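Riltow open day, 2021-09-15. Gallery is up, finally. Quick notes only, typing this between two other jobs so excuse the spelling.

## What it was

Afternoon visit to the Riltow building, 13 of us from the Pritberg evening class. Coffee, badges, short talk on gripping and why round stuff is hard. Then down to the demo room. Three stations, four if you count the one still being set up. Most of our time went to the Vedadar station, which is all simulation. They run a task 1,000 times on screen before a real arm gets near it. Good questions from the back row, mostly about friction.

Loud in there. Fans going the whole time. Could hardly hear the guide at the second stop.

Crenshaw people did the last talk, on finger shapes. Slots, tapers, how wide to open. Ran long but worth it. Handout is in the class folder, ask if you cant find it.

## From the Vedadar screen

Simulated pick, lawn background. They let us choose the starting view, and we argued over it for to long.

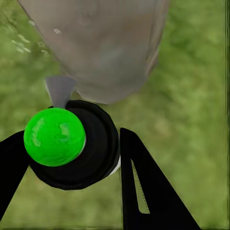
*Simulator view: two black fingers at the ring and the green ball, big cloudy bottle overhead.*

## Next

Another visit planned for February. Sign-up sheet goes round in class. Bring flat shoes, and the badge if you still have it, they want them back. Parking is round the side, same as before.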